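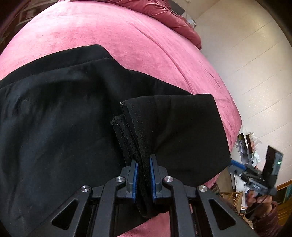

Folding practice: blue finger pads grip the layered hem of a black garment, with a second hand-held gripper at right.

Praswood Robotics Club Takes On the Laundry Pile for Omel Home Skills Challenge

PRASWOOD – April. Students in the Praswood Robotics Club are spending this spring teaching a robot to fold clothes, and they are doing a great deal of folding themselves to get there.

The club is one of 12 teams entered in this year's Omel Home Skills Challenge, a student competition built on everyday household jobs. Past rounds have covered setting a table and sorting recycling. This year's task is laundry, and the club could hardly be happier about it. Clothes bend, stretch, slide and bunch up, and a pair of pants never lands the same way twice!

Members work with a pair of hand-held grippers, one for each hand. Squeezing the handle closes the fingers, so a student folds a garment the way the robot will have to: no thumbs, no smoothing things flat with a palm. Each fold is recorded from the grippers' point of view, and those recordings become the practice material for the club's two-armed robot, which the students have named Geltau.

The club set itself a target of 88 recorded folds for each type of garment on the challenge list. T-shirts and hand towels are finished. Pants are under way, and sweaters (the ones everybody is looking forward to, or dreading, depending on who you ask) come next.

"The first time you try to pick up a hem with these, you get one layer and leave the rest behind," the club said in a statement from its student members. "Then you get the hang of sliding the fingers in and catching the whole stack, and it feels great. We cheer. People in the next room have asked us to cheer less."

Dark clothes have turned into a favorite topic at club meetings. On black fabric the edges of a fold can be hard to pick out, so the students have been recording dark garments against bedding in lighter or brighter colors and comparing the results with their earlier tries. They are also moving from tabletops to beds, where the surface gives a little under the fingers and a fold that worked well on a hard desk may need a gentler touch.

Much of the recording is done at home. Members sign out the grippers after school, fold whatever their families will lend them, and bring the recordings back for review. Every batch is watched by at least 2 other students before it goes into the training set. Reviewers look for dropped corners, grips that close too early, and folds that were finished by sneaking in a bare hand. Those are set aside, and the student who made them gets a friendly note and another turn.

The project has drawn in students who had never thought of joining a robotics team. Of the club's current members, 11 are new this year. Several signed up after the clothes-folding demonstration at the fall activities fair, where visitors were invited to fold a dish towel with the grippers and see how they did. The line stayed long through lunch.

New members start with folding, then move on to whichever part of the work they like best. One group looks after the robot's arms and wiring. Another writes the software that lines up the left-hand and right-hand recordings, a fussy job that has used up a lot of whiteboard. A third group keeps the project notebook, which counts toward the team's score and already fills a thick binder.

At the challenge, Geltau will be handed a basket of mixed clothing that the team has not seen before. The robot gets a set time to pick out each piece, fold it and place it on a stack. Judges score the neatness of the folds and how well the robot recovers when something slips. Teams also give a short talk on how they prepared, and Praswood plans to include its least successful sweater fold on the big screen.

The regional round will be held at Trindade Hall and is open to the public, with free admission. Doors open at 9 a.m., and team tables will be set up in the lobby through the afternoon so that visitors can try folding with the grippers.

Before then, the club is holding an open practice in the school library, starting at 3:30 p.m. Families, younger students and neighbors are welcome to come by and take a turn. The club is also asking for loans of clean clothing in all sizes, especially thick sweaters, children's pants and anything with an awkward hood. Items should be labeled with the owner's name and will be returned after the regional round, folded.

About the Praswood Robotics Club

The Praswood Robotics Club is an after-school program open to all Praswood students. No experience is needed, and new members may join at any point in the year. Students and families can pick up a sign-up sheet at the school's front office.

###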